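Ticket: Left hand stalls during "hold and pour" step, planner reports contact_lost
Project: Puvero bench, espresso routine
Component: control / grasp monitor
Priority: Normal
Status: Resolved, follow-up open
Opened: 4 March 2024
Site: Irndale

Summary

Two-arm coffee routine stops partway through the pour. The left hand is meant to stay pressed against the dark container while the coffee runs into the glass, and the right hand waits low in front of the drip tray until the glass is ready to be picked up. On a bad run the grasp monitor raises contact_lost on the left hand, the planner drops to HOLD_SAFE and both arms freeze. No collision, no fault on the arm controllers. Clearing the flag by hand lets the routine carry on.

Started after the February update to the Fundier control package. The previous build did not do this on the same bench with the same routine file.

Steps to reproduce

1. Start the bench from cold and run the normal homing sequence.
2. Load the espresso routine, pour variant.
3. Place the ribbed glass on the tray at the taught position.
4. Run. If it gets through cleanly, reset and run again without restarting the stack.

It rarely happens on the first run. By the third or fourth it is fairly dependable.

Expected: left hand holds contact until the perception node calls end of stream, then releases. Right hand closes on the glass.

Actual: planner stops in the middle of the hold. Log shows the following, trimmed:

[pour] state HOLD_LEFT entered
[grasp_mon] left: contact ok
[grasp_mon] left: contact ok
[grasp_mon] left: stale sample, age 743 ms
[grasp_mon] left: contact_lost
[planner] abort HOLD_LEFT, going HOLD_SAFE

Update 1

First guess was that the fingers were really slipping. Container is smooth and glossy, the hand is only pressing flat against the side, and there isn't much to grip. Ran the hold on its own with no coffee and watched the joint positions. They don't move. Commanded and measured finger angles sit on top of each other for the whole hold, including across the moment the flag goes up. So the hand is staying where it was told to and the monitor is wrong.

Raised the press force a little anyway to rule it out. No change in behaviour. Put it back.

Update 2

Checked the obvious things on the bench:

Cabling to both arms reseated. No change.
Green lights on both wrists stay on through the failure, so power to the hands isn't dropping.
Swapped the left and right hand addresses in the config and ran the hold with the roles mirrored, no coffee. The fault stayed with whichever hand was doing the holding. That clears the left hand hardware as far as I'm concerned.
Rolled firmware on the left hand back one version. No change. Rolled forward again.

Update 3

Read the stale sample message properly. The monitor is not saying the contact value is low. It is saying the newest value it has is 743 ms old, and anything that old gets treated as no contact. The old build kept the last known value and raised a warning. The new build raises the flag. I don't mind the stricter behaviour, but it means any hiccup in the message stream now looks like a dropped container.

Recorded message timing at both ends. The hand driver publishes on schedule. The monitor receives in clumps, with long gaps between. The gaps line up with the pour, so something else starts working hard when the pour starts.

Update 4

Found it. The stream detector in the Rivera perception node starts when the routine enters the pour state. It looks for the thin dark stream between the brewing vessel and the glass, and it also estimates the fill level. In the February update it was moved into the same process as the grasp monitor and they now share an executor. One detection pass blocks the thread, the contact messages back up behind it, and by the time the monitor gets a turn they are old.

That also explains why it gets worse over repeated runs. The fill estimator keeps its crops in a buffer and doesn't clear it between runs. The limit is set to 2000 entries and every pass walks the whole buffer. First run is quick, fourth run is not.

The ribs on the glass don't help. The edge filter sees each rib as a possible liquid line and sends the lot on to the next stage. Same problem to a lesser degree with the chrome on the machine, which throws reflections all over the right side of the view. Neither one is a bug, but both make each pass slower than it was with the plain glass we used to tune it. 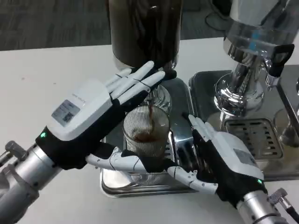 Changes made on the bench copy:

Grasp monitor moved back to its own process with its own executor.
Estimator buffer cleared on entry to the pour state, limit cut from 2000 to 70.
Detector region narrowed so it stops short of the chrome group on the right.
Stale threshold in the monitor left as shipped. I considered setting it to 1000 ms and decided against it – it would have hidden this fault and a real slip would take longer to catch.

Config as it now stands:

grasp_mon.process: separate
grasp_mon.stale_action: abort
fill_est.buffer_max: 70
fill_est.clear_on_enter: true
stream_det.roi: bench_narrow

Update 5

Ran the pour variant back to back for the rest of the afternoon without restarting the stack. No contact_lost and no stale samples in the log. Message age at the monitor stays flat from the first run to the last.

One side effect. With the buffer this short the fill estimate is a bit jumpier, mostly early on when there is only a little coffee in the bottom of the glass. The reddish-brown layer on top gets read as part of the liquid on one pass and left out on the next. End of stream is still called correctly, as it depends on the stream and not on the level, so the routine isn't affected. Anyone using the level as a stop condition should filter it first.

Resolution

Cause: grasp monitor starved by the perception node after both were put in one process. Aggravated by an uncleared buffer in the fill estimator.
Fix: separate processes, buffer cleared and capped. Merged to the bench branch.

Follow-up, still open

Planner should report stale data and lost contact as two different reasons. One flag for both cost most of the time spent on this ticket.
Ask for the buffer fix to go into the main Rivera package so the next update doesn't bring it back.
Retune the rib filter against this glass.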